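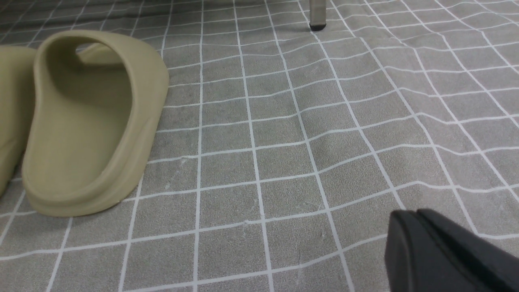 A pair of slides on the mat, with the Bavolard's gripper at lower right.

The Butler Will See Your Shoes Now

By Delia Cârstea

The Bavolard is a tidying arm on a wheeled base, and for one month this November it lived in my hallway. You can't buy it. You subscribe to it, the way you subscribe to razors or cheese, and in return the people at Olteanu send you a machine whose ambition in life is to pick things up off the floor and put them where you said they go. I have a husband with the same job description. The Bavolard charges 300 a month.

The fee covers the arm, a charging dock, a shoe rack with eight slots and something called the Diton plan, under which a human being at a desk looks in when the robot gets confused. You also get a tablet for teaching it. Teaching is the part they put in the brochure, so let's begin there.

You start with one object. The manual suggests footwear, on the grounds that every home has it and it is always in the wrong place. You set the pair down, press Learn on the tablet, and guide the gripper through the motion by hand: over, down, close, lift. Then you do it again from a different angle. Olteanu recommends 12 demonstrations for each type of shoe. I did this on my knees after dinner, moving a robot's wrist toward a slide sandal while my family watched a film about dragons without me.

Soft foam slides are the good students of the shoe world. They have a wide opening and a fat strap, and the gripper can put one finger inside and one outside and squeeze without much thought. By the second evening the Bavolard could take a pair from the mat to the rack in just under four minutes. I can do it in three seconds, but I have to be asked, and then asked again.

Laces are another matter. The arm treats a lace as a moral question. It approaches, stops, backs off, approaches from the side, and finally sends a message to the tablet reading "Assistance requested." Under the Diton plan a person then takes over by remote link and finishes the job. The first time this happened, at 9:40 in the evening, my left sneaker rose gracefully into the air under the control of somebody I would never meet. I said thank you out loud. The arm has no microphone.

I asked Sânziana Mihăilă, who runs home trials for Olteanu, how often customers need the remote desk. "Every day in the first week," she told me. "Then they learn what it likes and stop giving it the rest." I pointed out that this sounded like the robot training the customer. She said she preferred to call it meeting in the middle.

The floor matters more than I expected. Olteanu would like you to use a mat, so that the arm has a plain, dull surface to work over, and it would like the mat to be flat. Mats don't wish to be flat. Mine had ripples in it by the first afternoon, and I spent a good part of the month tugging at corners and apologizing to visitors. To its credit, the Bavolard copes with a wrinkle. A real fold slows it down, and a child's sock on top of a fold finishes it for the night.

Noise is fine – a low hum, like a fridge with something on its mind. Battery life is fine too. The gripper fingers are smooth and matte and never left a mark on anything, including the dog, who tested this repeatedly. The base takes up as much hallway as a small armchair and is less pleasant to sit on.

The competition is thin. Gustska rents a cheaper arm at 200 a month, without a remote desk, and I had it for a weekend last spring. It's quicker on the lift and much ruder on the release. Shoes were not so much placed as dismissed. If you own only sandals and have strong nerves, it would save you some money.

Who should take the Bavolard, then? People with bad backs and a generous budget, certainly. Anyone who finds bending down painful will forgive it the four minutes, and Mihăilă says those customers are the ones who renew. People who like gadgets will have a happy month and a guilty second one. Families with a mountain of sneakers should wait for the lace update, promised for next year.

Mine went back in its crate at the end of the trial. The rack stayed, by arrangement with Olteanu, and as I write there is one boot in it.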